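Plorko: Pose Tracking for Hand-Held Grippers
Hamish Paewai and Hafiz Ong
Project report, May 2025

3. Tracking software

Plorko takes video from a head camera and estimates where each gripper is relative to the head. Both grippers carry a cube with printed markers on its faces. The detector finds the marker corners, and a solver fits one pose to all the faces it can see. With two faces visible the fit is stable. With one face the pose sometimes flips, and the tracker then keeps the last good value for up to 5 frames before it reports a loss.

Hamish wrote the detector wrapper and the solver. Hafiz wrote the filter and the replay tool, which steps through a recording and prints the error for each face.

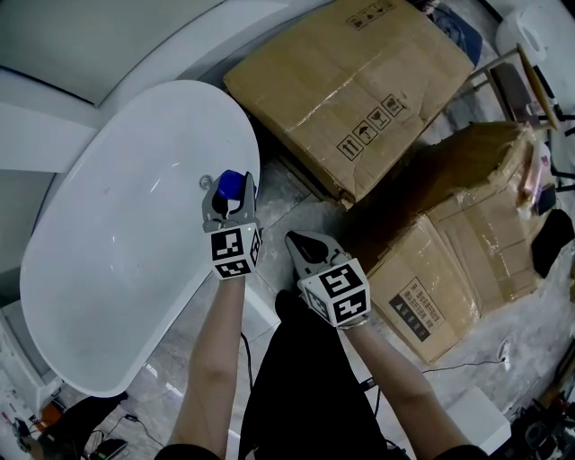 Glossy surfaces were a worry from the start. In April we ran the tracker on 3000 frames and it lost at least one cube in 1161 of them. Most of the losses came from motion blur – reflections accounted for very few. We shortened the exposure and raised the gain, which made the video noisier but kept the marker edges sharp.

The finger opening is estimated separately, from a crop above each cube. This part is weaker. When an object fills the jaws, the estimate tends to read too wide, and we have not fixed that yet.

4. Remaining work

The filter still treats the two grippers as independent. Hafiz has a branch that smooths them together, but it has not been tested on full recordings.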